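How do you split a club league into divisions when players don't want to move up?

backhand_basement

I run the table tennis ladder at Mensah, and we've finally got enough players for 2 divisions. I set the cutoff at 1,000 rating points. Now half my strong players have developed mysterious slumps. One man at 1,004 lost to a beginner and looked thrilled. Has anyone made promotion appealing, or at least less like a jury summons?
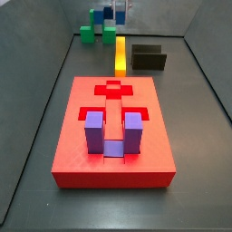 Purple U-shaped piece in the red board

Grisex_Paddler

Drop the fixed cutoff. We had one at Grisex and everyone clustered just under it like pigeons on a ledge. What we do now is look at standings in November and again in spring, then swap the top pair from the lower division with the bottom pair from the upper. Ratings don't come into it, so there's nothing to tank. People still complain, but now they complain about the draw.

Also check your rating gaps. If a player is giving up 400 points every match after moving up, you haven't promoted him, you've donated him. Anything under 200 usually makes for a decent evening.

loopdrive

just give them a handicap start. problem solved

Grisex_Paddler

Handicaps are fine for one night. Over a whole season you get arguments about who deserves how many points, and those run longer than the matches.

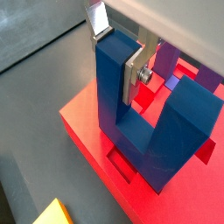
chopblock_mel wants to know whether the swap still works if somebody in the top pair flatly refuses to go up. At Plurura they let third place go instead, and by spring third place was refusing too.

Grisex_Paddler

We allow one refusal per season, then you move or you sit out the next round of fixtures. It has been used twice, both times by the same person.

backhand_basement

Going with the swap. The man at 1,004 has asked if he can transfer to Kestano.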